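Clernari opens its spring season of secondhand clothing swaps at Uvasgate Hall

7 min read

After a winter of planning, sorting and a great many cups of tea, Clernari is delighted to announce that its neighborhood clothing swaps are coming back to Uvasgate Hall this February, with longer opening hours, a proper mending corner, and for the first time a children's rail that will stay up for the whole season. Everyone is welcome, whether you have a bag of sweaters to pass along or only a free afternoon and a bit of curiosity.
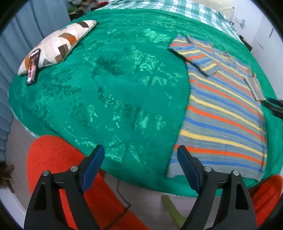

By Sivaprasad Rodrigues
Clernari Press Desk | For immediate release

UVASGATE – If you came to one of our swaps last year, you will know how they go. People arrive with a bag over each arm, a little shy, and they leave an hour later wearing somebody else's coat and telling a stranger how to get candle wax out of a tablecloth. It is one of the friendliest rooms in town, and we have missed it very much over the past few months.

The idea is as simple as it was when we began. You bring clean clothes that you no longer wear. You receive one token for each piece we can put out. You spend your tokens on whatever takes your fancy. There is no grading of brands and no difference made between a T-shirt and a winter coat, so a person who brings a plain cotton shirt may go home with a lined wool jacket, and very often does. Each visitor may bring up to 15 pieces per visit, and tokens left over at the end of the afternoon can be kept for next time.

Anyone who has nothing to bring is just as welcome. We keep a bowl of spare tokens at the welcome table, given back by regulars who found less than they brought, and you are free to take what you need from it. Please don't feel you have to explain yourself. Say hello, take your tokens and go have a look around.

Leopoldo Hinojosa, who founded Clernari and still hangs most of the rails himself, has been looking forward to the new season since the last one closed.

"I grew up in a house where a sweater went through four children before it was allowed to retire," says Hinojosa. "My mother would unravel the sleeves and knit them into something else, and we would all recognize the yarn on whoever had it next. I think about that a lot when I watch people at the rails. A good sweater has plenty of years in it. All it wants is somebody the right size."

Knitwear will have a bigger place in the hall this spring. Visitors told us again and again that sweaters were what they came for, and that they were also the hardest things to look at on a hanger. Knits stretch at the shoulders when they hang, and a heavy one can grow two inches in an afternoon if you are unlucky. So from now on the knits will be laid flat or folded on long tables near the windows, sorted by size and then by weight, with the finest gauge at the stage end and the big chunky ones by the door. The daylight is better there too, which helps a great deal if you are trying to decide between navy and black.
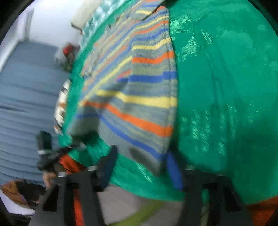 We have also put together a short guide to getting knitwear ready for its next owner, written with the help of the Thampi Mending Circle, whose members have rescued more elbows than any of us could name. The full leaflet will be free at the door, and the main points are these.

Wash before you bring it. Cool water, a small amount of mild soap, and no wringing. Roll the sweater in a towel and press down on the roll to get the water out, then dry it flat and away from the radiator. If the label says dry clean only, air it well on a dry day and tell us when you drop it off, and we will pin a note to it for the next person.

Check it in good light. Hold the body of the sweater up to a window and look for small holes, which like to hide under the arms and along the side seams. A hole is no reason to leave a sweater at home! Tie a bit of thread next to it so that our menders can find it, and it will go to the mending table first.

Deal with pills gently. A fabric comb or a clean disposable razor, used very lightly on a flat surface, will take them off. Go slowly around ribbing, because the blade can catch on the raised parts.

Fold it, please, and leave the hanger at home. We fold ours sleeves in, then in thirds from the hem, so that the collar and the size label end up on top.

The mending corner itself is something we are especially happy about. Plivar, the small yarn and notions shop across the street from the hall, has kindly offered darning wool, needles and the loan of its good lamps for the whole season. The Thampi menders will be at the table from 10 in the morning until we close. Bring a sock, a cuff or a loose button, and somebody will sit with you and show you how it is done. Simple repairs are free. Bigger jobs, such as a new zipper or a coat lining, can be talked over on the day, and the menders will tell you frankly whether the piece is worth the trouble.

Twice in each session, at 11 in the morning and again at 2 in the afternoon, there will be a 30-minute beginner's lesson in darning. You don't need to have held a needle before. The last time we tried this, in the fall, the lesson ran so far over that the chairs had to be stacked around the people still sewing, so we have moved the table to the far wall where they can carry on in peace.

A word about the children's rail, which so many parents asked for. Children's clothes will now have their own area with lower rails and a rug, and tokens won't be needed there at all. Take what fits. Bring it back when it doesn't, if it is still in one piece, and if it has met its end in a mud puddle then it had a good life and we are glad to hear it. School shoes and rain boots are particularly welcome, as long as there is some tread left on them.

There are a few things we can't accept: underwear, opened tights, pillows, and anything still damp. Swimwear is fine with the original tags on. Scarves, hats, gloves and belts are all very welcome and go in the baskets by the stage. At the end of the season, anything that hasn't found a home is sorted once more. The wearable pieces are put away for fall, and the worn-out ones are cut up for stuffing, patches and cleaning rags.

"People sometimes apologize for what they bring," says Hinojosa. "They'll say it's only an old thing, it's out of style, who would want it. And then I see it being carried around the room by someone who looks as if they've won a prize. I wish they would stay long enough to see that part."

Doors open at 10 in the morning and the last tokens are handed out at 3 in the afternoon. Admission is free. Uvasgate Hall has step-free entry from the parking lot side, and there is a changing room with a chair, a mirror and a curtain that closes all the way (we heard you). Tea, coffee and a rather good lemon cake will be on sale at the kitchen hatch.

To lend a hand with setting up, to ask about dropping off a larger amount, or to find out when the next swap takes place, please stop by the Clernari desk in the hall lobby or ask at the counter at Plivar, where the season's schedule is up beside the register.

Comments

marigold_jo
So happy this is back!! I got my favorite cardigan there last year and I've been stopped in the grocery store about it twice. Will the lemon cake be the same lemon cake?

Dennis P.
Can you bring men's suits? My closet has three of them and I only fit into the tie.

Clernari Press Desk
Yes please, Dennis, suits are very welcome. Keep the jacket and pants together on one hanger if you can. And yes, same cake.

TessKnits
Thank you for laying the sweaters flat. I've been complaining about the hangers for ages and my husband is tired of hearing it.

R. Oakes
Is there anywhere to lock up a bike? Parking lot was full by 11 last time.

littlewren
coming for the darning lesson, I have a whole drawer of socks waiting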